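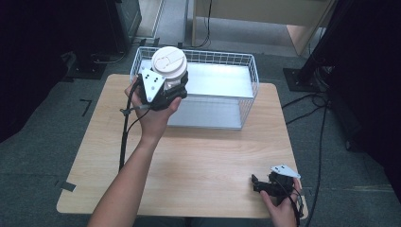 Powder coating on welded wire is a small line item for most storage manufacturers and a large source of returns. Satish Thomas has spent 13 years on the problem, first as a line inspector and now as finishing manager at Gratinen, a contract coater in Skulton that handles shelving, drawers and baskets for other companies' labels. The visible surface of a product tells him little. A white mesh basket on a light wooden table, with a flat white panel covering most of its floor, can look uniform from a few feet away. "White is forgiving at a distance and terrible up close," he said. "I look at the crossings. A basket is a few hundred welds with some wire between them."

The difficulty is electrical. Powder is charged at the gun and drawn to the grounded part, and it favors edges and outer surfaces. Inside corners, where two or more wires meet, act as a shield against the field. The effect is known as the Faraday cage effect, and it leaves thin coverage at exactly the spots where moisture tends to collect. Operators often respond by raising the voltage, which Thomas regards as a mistake. "Higher voltage builds the outside faster. The corner stays thin and now the face has orange peel. We turn it down and slow the conveyor."

Gratinen measures film thickness in microns and sets a minimum of 67 at any crossing for products sold for kitchens and laundry rooms. Flat wire between crossings will usually read higher. Thomas does not publish a maximum, though he said that heavy film chips more readily when parts are nested for shipping.

Pretreatment accounts for most of the failures he is asked to investigate. Drawn wire arrives with lubricant on it, and welding bakes some of that lubricant onto the surface. The plant runs an alkaline wash, two rinses, a zirconium conversion coat and a final rinse with deionized water. The last step is the one customers most often ask to drop from the quote. "They see water and ask why they are paying for it," he said. "Tap water leaves salts. Salts under a film draw moisture through it, and in a year you have blisters."

Last June the company reviewed 3,404 returned parts from a single customer, Rajan, which sells closet systems. Over half had rust starting at a weld. The remainder were divided between shipping damage and color complaints. Thomas traced the rust to a rinse tank that had been allowed to run past its conductivity limit on the night shift. The meter was working, and the alarm had been set too high. The limit was lowered and the reading is now logged at 6 a.m. and 6 p.m.

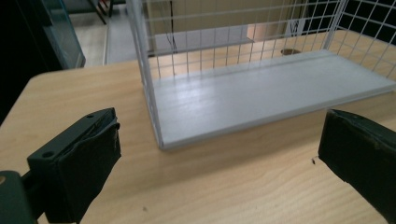

Larger assemblies bring a separate set of problems. Thomas prefers to coat panels before they are joined, but many designs are welded first and arrive as a closed shape. The gun has to reach inside, and the operator has to judge coverage through the mesh. In a white mesh cage with small, regular square openings and a flat white base panel at the bottom, he would begin at the base. "You have sheet next to wire. The sheet has more mass, so it heats slower. If you cure for the wire, the sheet may be under. If you cure for the sheet, the wire can yellow." He runs thermocouples on both and sets the oven by the slower one, using a powder with enough overbake tolerance to protect the wire.

Hanging points are another compromise. Each hook leaves a bare contact mark, and the mark must go somewhere. Gratinen asks designers to nominate a location on the drawing. Few do. When Arell, a maker of pantry racks, began marking a hidden rear wire on its drawings, touch-up work on its orders was eliminated.

For buyers, Thomas recommends a plain inspection. Run a fingernail along the underside of the rim and feel for sharp wire ends, which powder pulls away from as it melts. Look at the lowest crossings under a bright light. Wipe the part with a white cloth and check for gray residue. He does not recommend scratching the finish in the store.

His own request to designers concerns the wire ends. "Trim them flush or bend them under," he said. "I can't coat a burr. The powder flows off it in the oven and the customer finds it with a thumb."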